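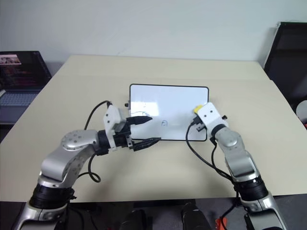
Whiteboard robot task – keep the takes with glare?

We've recorded 151 takes of a two-arm whiteboard task and the lamp reflects off the board in plenty of them. Bin those or keep them?

2 answers

Minoru Shibata
Keep them, but tag them. If your test room has the same lamp, the policy needs to see it. I'd move the board a little every 3 takes as well – ours at Novcombe only learned one spot.

Preken
just turn the lamp off

Comment: Can't, it's on the same switch as the corridor.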